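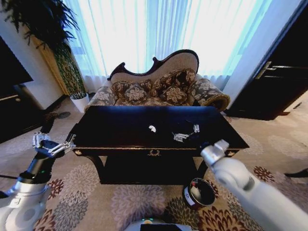 A furnished house on the eastern edge of Trullow will open its front rooms to buyers from 2nd January, when the Rekholm estate sale begins with two days of viewing. The contents have stayed in the rooms where the family used them, and Thibodeaux, the auction house handling the sale, has chosen to sell them from there. The living room holds some of the more formal pieces, among them a nearly black table with a glossy finish, curved legs and a lower shelf close to the carpet. A thin gold line runs along the front of it, with a small gold ornament at the centre. Behind the table is a settee with a pale beige back panel, its dark frame carved in a scalloped crest, set against white sheer curtains.

The sale catalogue lists 1422 lots across the house, the garage and two sheds. Most are ordinary household goods, and over 30 of them are boxes of mixed kitchenware that will be sold unopened for whatever they bring. The furniture will be offered on the second afternoon.

Thibodeaux has listed the table and the settee as separate lots. Neither has a maker's name in the catalogue, and both are described as "decorative, in the older style" with no date given. Buyers are being asked to look at the finish and the upholstery for themselves before bidding, as nothing will be taken back after the sale.

The curtains and carpet are not included. They stay with the house, which was sold separately in December and changes hands once the rooms have been cleared.

Viewing runs from 10 a.m. to 4 p.m. on both days. Numbers inside will be held to 20 at a time, and visitors may have to wait on the verandah if the morning is busy. Shoes are to be left at the door — the new owners have asked for the carpet to be kept clean — and large bags will be held at the front desk.

Bidding will be in person or by phone. Phone bidders need to register the day before the lot they want is offered. There is no online bidding for this sale.

Paid lots must be collected within 48 hours. The local carrier Vatlow will have a truck at the house on the final afternoon and will quote on the spot for deliveries in town and to nearby farms. Anyone moving furniture themselves should bring blankets and a second pair of hands, as the front steps are steep and the hallway has a tight turn near the living room.

Parking is on the street only. The driveway will be kept clear for loading.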